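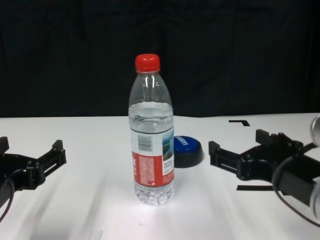

Paper labels on plastic water bottles, how do you get them off without the glue mess?

Posted by Keabetswe Modise in Home > Kitchen > Bottles and jars

Hi all, quick one, need this sorted before the end of August if poss.

I've got a load of small plastic water bottles, the clear sort with a red screw cap, and I want to keep them and use them again. For a kids' holiday club. Plan is squash in some and plain water in others, name tag on each, and they go home with them at the end. Trouble is the labels. Paper, wrapped round the middle, white at the top with the barcode and a little picture of water and hills, then a dark red band with tiny tiny writing all over it. Can't read it even with my glasses. Anyway they have to come off becuase I want to put names there instead.

What I've tried:

Pulling it off dry. Top layer comes away, leaves white fluff underneath, then the fluff goes grey as soon as anybody touches it. Horrible.

Kettle water in the washing up bowl. Big mistake. Bottle went in at the sides and the bottom popped out so it won't stand up any more. One ruined.

Washing up liquid and a scourer. Label came off eventually but the plastic is all scratched and cloudy, looks like it's been dragged down the road.

I was also told to do it with the bottle full so it doesn't squash while you're rubbing. Is that right? Got one part full on the table now, about to have a go, but would like to hear from someone who's done it first.

Other things I want to know while I'm here:

- is it ok to reuse these at all, I've heard all sorts
- how do you clean inside that narrow neck, can't get a brush in
- best thing to write names with that won't come off on wet hands

Not buying special bottles before anyone says it, the budget is gone. Spent it on felt and glue sticks.

Thanks x

Keabetswe

14 people found this useful? Let us know if it helped you too. Sort by: most helpful | newest

Borghild Hägglund
Posts: 467

Right, done hundreds of these for fetes and school things. Labels are easy once you stop fighting them.

First off, yes, keep it full. Cap on tight, filled nearly to the top. An empty one folds up in your hand the minute you press and then you've got creases that never come out. Part full is ok but top it up if you can, that bit near the shoulder is where my thumb always goes through.

Water should be warm, like you'd bath a baby in. Never the kettle. Thin plastic hates it, as you've found. Cold works too, just slower.

So:

Fill the bottles, caps on.

Washing up bowl or the sink, warm water, big squirt of washing up liquid. Lay them on their sides so the labels are under. They'll want to bob about, put a dinner plate on top.

Leave them half an hour. Go and do something else. If you start picking at ten minutes you get the fluff, thats exactly how you get the fluff.

Find the seam where the label overlaps. On most paper ones the glue is mainly there, a strip down the join, and the rest is hardly stuck at all. Lift the seam with your thumbnail and peel slowly round. Flat against the bottle, don't yank outwards.

If there's a stripe of glue left, dry the bottle properly, dab of cooking oil on kitchen roll, rub in, leave 3 minutes, then wipe it off with more kitchen roll. Then wash with washing up liquid to get the oil off. Must get the oil off or your names won't stick.

No scourers, no green side of the sponge, no knives. An old bank card is fine for stubborn bits, hold it nearly flat.

For what you've got already with the white fluff on, same soak. Then rub with the flat of your fingers in circles and it rolls up into little worms. Oddly satisfying.

For the scratched one, nothing to be done, use it for watering seedlings. Hole in the cap.

Reusing. My own rule is a week or two for water, if they're washed out every day and not left in a hot car. If it smells, or it's gone cloudy, or the neck is cracked, out it goes. For a kids' club I'd say one child one bottle and don't let them share, they all put their mouths right over the top. I wouldn't do squash in them to be honest, or only on the day and rinse straight after. Sugar gets into those moulded bumps in the base and up in the threads of the neck and you won't shift it.

Cleaning inside: spoonful of dry rice, warm water to a third, drop of washing up liquid. Cap on, shake it hard, swirl it round the bottom. Tip the lot through a sieve. Rinse till no bubbles. Upside down on the rack with the cap OFF, never put the cap back on a damp bottle, that's where your musty smell comes from. Caps get washed seperately, old toothbrush round the ridges and inside the thread.

Names, I use masking tape and a biro. Cheap, comes off clean, you can redo it when somebody swaps. Stick it high up above the waist, where it narrows the tape wrinkles. Wrap it all the way round and overlap the end on itself, holds miles better that way even on a cold bottle.

Got to run, dinner's on.

Gerasimos Michailidis
Posts: 18

hairdryer

low heat, keep it moving, 20 secs or so then peel. works on glass jars anyway, done it loads on jam jars. not tried on plastic but can't see why not

Reply from Borghild Hägglund
Careful with that on thin ones! Same problem as the kettle. Fine for jars. If you must, bottle full of cold water and the dryer a good arm's length off.

Reply from Gerasimos Michailidis
ok fair enough. jars then

Stelios Petridis
Posts: 196

Agree with most of what Borghild says, few things to add from doing the drinks table at the rowing club.

1. Do you need the label off at all? Serious question. Quickest way is leave it on and put a wide strip of paper tape straight over the top. White paper tape, the sort for parcels. Goes right round, hides the barcode and all the small print, and you've got a nice big space for the name. Kids can draw on it as well, gives them something to do for a quarter of an hour. We did a whole table in the time it would've taken to soak a sinkful. Only snag is if the label underneath gets soaked it goes baggy and the tape slides down with it. For one day no problem. For a week, take the label off.

2. If you do soak, bicarb. Tablespoon in the bowl with the washing up liquid. Seems to loosen the glue quicker. Could be my imagination but I keep doing it.

3. White spirit and nail varnish remover, don't. Not on something kids are drinking out of. Someone will come along and suggest it, so I'm saying it now. Nail varnish remover can turn some plastics milky too.

4. Caps. Keep the red ones with the red ones. If you've got bottles from different shops the caps look the same and they aren't, the thread is a tiny bit out, and you get one that feels done up and then leaks all down a rucksack. Test every one. Fill, cap on, squeeze upside down over the sink. Anything that drips goes in the recycling.

5. Permanent marker straight on plastic wears off where they hold it. Gone by lunchtime. If you want it to last go over it with clear sticky tape.

Alternative for names is coloured wool round the neck, a colour each, if they're too little to read. Tie it tight under the ridge. The ones who can read will moan they wanted blue.

For drying we use a milk crate, bottles upside down in the holes. If you've no crate, a baking tray with a tea towel on it and lean them on each other. Takes overnight. A bit of damp at the base always hangs around, give them a shake in the morning and another hour.

Squash, I'd do it in a big jug and cups. Much less sticky.

Comments on this page

Keabetswe Modise
Brilliant thank you both, and Gerasimos too, I do have jars to do for the paint brushes so that's handy.

Going with the soak. Didn't know about the seam, I've been starting at the top edge every time like a wally. Squash is off, jug and cups it is. Have got masking tape in the drawer already so no more spending.

One more thing, the rice, does it have to be uncooked? Assume yes.

Borghild Hägglund
Uncooked!! Cooked just goes to glue, you'll never get it out.

Manolis Koutsoukos
Same question but for the wine bottles with the foil type labels? soaked overnight and nothing

Borghild Hägglund
Different glue altogether, that's plasticky stuff, water won't touch it. Start a new post and I'll have a look later, or Gerasimos can tell you about his hairdryer.

Related on this site:
Getting the smell out of a lunchbox
Do I need to take labels off before recycling?
Sticky price labels on plates
Lids that won't come off, what works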